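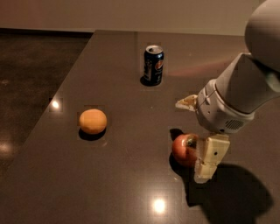
Clearing a table is the chore I use to judge domestic robots, and it is a poor one for marketing departments because it has almost no visible drama. The robot must find what is on the surface, decide what each thing is, pick it up without damaging it and put it somewhere sensible. Consider a soft drink can, a red apple and a round orange-yellow fruit on a dark glossy tabletop. To a person this is no work at all. To a machine it is three separate contact problems on a surface that throws light back at the sensors, with bright highlights that belong to no object and shadows darker than some of the things worth picking up. A finger pressed against the side of an apple is at the start of the problem. The second finger has to arrive on the opposite side, at a compatible height, with enough force to hold and too little to bruise.

My position is that household machines can do parts of chores and cannot yet do chores. The distinction matters to anyone being asked to pay for one.

A part of a chore is a grasp, a lift, a transfer or a release. Research arms have been performing these for years, and the better learned controllers now perform them on objects they were not tuned for. A chore is the whole sequence, including recovery when a step fails, carried out without a supervisor and finished to a standard the householder accepts. Most published success rates describe the first. Most sales copy implies the second.

The arithmetic is unkind. Suppose each object is handled correctly 95 per cent of the time, and failures are independent. Over three objects the machine completes the table without error 86 per cent of the time. Over 20, which is an ordinary kitchen counter after dinner, it falls to 36 per cent. A person who drops a spoon bends down and retrieves it. A machine that drops a spoon has created a new task, on the floor, possibly outside its reach and possibly outside its camera's view.

I spent part of the winter with the records of a small trial at the Pennington test flat, where a single arm on a wheeled base was asked to tidy one table and one bench. The log covers 277 attempts. In 53 of them a person had to step in. The operators were pleased with that figure and, as engineering, they were entitled to be. As a domestic appliance it means a call for help in nearly one attempt out of five. I would not keep a dishwasher on those terms.

The interventions are more instructive than the total. Very few were spectacular. The common one was a round object rolling off after first contact, when one finger touched before the other and pushed. Next came cans gripped too high and tipped on release. After that came hesitation: the arm hovered, re-planned, hovered again and timed out. None of these requires a breakthrough to fix. Each requires a great deal of patient work on compliance, sensing at the fingertip and the timing of closure, and that work rarely gets filmed.

Shop floors are a different case, and the two should not be argued together. The Brota packing line handles 600 units an hour with an arm of modest cleverness, and it does so because everything around the arm has been organized on its behalf. Parts arrive in one orientation. The belt is matte. The lighting never changes, and the floor is fenced. If a part arrives wrong, it is diverted to a bin and a person looks at it later. The robot works well because most of the variation was removed before it was switched on.

A home refuses that treatment. The table is polished because its owner likes it polished. Sun moves across it. Fruit varies by size, firmness and ripeness, and a can may be full, half full or empty, which changes its mass a great deal and its appearance hardly at all. One could restrict the householder to approved surfaces and approved crockery, and Otuneo did float something close to this in its installation guide. I regard it as an admission about the product.

Cost deserves a plain word too. Jondus has suggested a service plan at $2000 a year, with remote operators taking over when the machine gets stuck. I have no technical objection. Remote assistance is a reasonable bridge and it generates useful data. But the buyer should understand that some of the labour is still human labour, done from elsewhere through a camera in the kitchen, and should be told how many minutes of it occur in a typical week. I have asked for that number and have not received it.

What I would like from manufacturers is one table of results: unassisted completions of a whole task, in homes they did not prepare, with time taken and items damaged. Average time per object should be reported alongside the worst case — a machine that needs four minutes to decide about an apple is in the way at breakfast. Until such tables are routine, I will go on treating each demonstration as evidence for the motion it shows and nothing further along the bench.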